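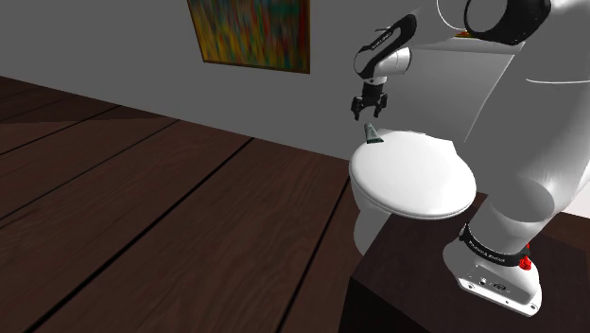 Sólveig Ketilsson wrote in to say I'd gotten the ending of Ginerholm all wrong, and that I should read the last chapter again before telling anyone else about it. Fair enough! I did, and she's right about the lighthouse letter, so consider my column from April corrected.

It also gives me a good excuse to pass along the news, which half of you have probably heard by now. There's going to be a second Ginerholm book. It's called Mirura, it's coming from Flakura (same little press as before), and it picks up in the year 2062, with the island mostly under water and the ferry captain's granddaughter trying to find out who sold the harbor. I got to read the first 32 pages last week and I missed my bus stop doing it.

I won't give much away. The granddaughter is a lot more fun than her grandfather ever was - she lies to everybody, including the reader, and you don't catch her at it until a good way in. The Stougaard family is back too, meaner than before and a whole lot poorer. If you hated the long weather passages in the first one, well, there's still weather. I like them, but I skipped a few the first time through and I won't tell on you if you do the same.

Flakura says the paperback comes first and the hardcover later, which seems backward to me, but I don't run a press. The first book is getting a new printing to go with it, with the map put back in. My copy never had a map and I spent most of the flood chapters with no idea where the church was, so I may end up buying it again.

The store is holding 2 advance copies of Mirura for a drawing. Put your name on the sheet by the register, one slip per person please, and yes, kids can enter, though I'd call this one better for high school and up. We're closed today, Sunday, December 25, 2011, and open again at the usual time tomorrow. The sheet's already on the counter with a pen tied to it.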